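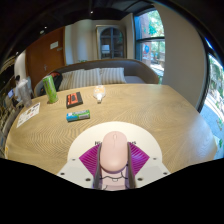 Brikano's open afternoon in July was billed as a look at "the work behind the robot," and I went expecting to be sold something. The invitation promised household tasks. The task I saw most of was a computer mouse, pale pink, held lengthwise between the two fingers of a hand-held gripper above a wood-grain table. A person does the moving with this kind of tool, and the recordings are supposed to teach an arm to do the same later. The arm was not part of the program. I asked twice.

The guide said the company now has 3828 recordings of small objects being picked up and put down, and that it would like several times as many. Fine. I asked how many of those were kept after checking and was told that the checking is "ongoing." The handout from Siriwan, which makes the software, says a new object can be learned from 400 recordings. One page later it says 900. I marked both pages and handed the thing back, and got a clean copy in return with the same two numbers in it.

I will give them the choice of objects. Most demonstrations I have sat through for this newsletter used foam blocks in primary colors, and foam blocks forgive everything. A mouse has a rounded shell and not much to hold on to. Somebody has thought about that, or somebody's desk was handy. 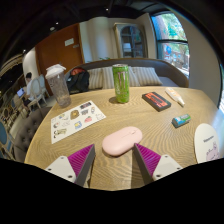 **Ovmont Automation Circular | Issue 14 | page 3**

The table itself was the more convincing part of the visit. With the jaws open on either side of the mouse, there was still a tall lime-green drink can behind it, a squeeze tube lying diagonally, and a sheet of cartoon stickers off to the left. That is closer to my kitchen than any test bench I have been shown. Whether the system copes with it is another matter - clutter in a recording proves only that there was clutter in the room.

Questions ran long and the answers ran short. What happens if the lighting changes? It should generalize. What happens if the object is upside down? Same answer. A visitor from the packing plant at Ullolley wanted to know the cost per recording, which I thought was the best question of the afternoon, and was told that pricing depends on the partner.

Brikano says a second session will follow, this time with the arm running on its own. Members who want to go should put their names on the list at the front desk before the end of the month. Bring your own object, preferably something awkward, and ask to have it used.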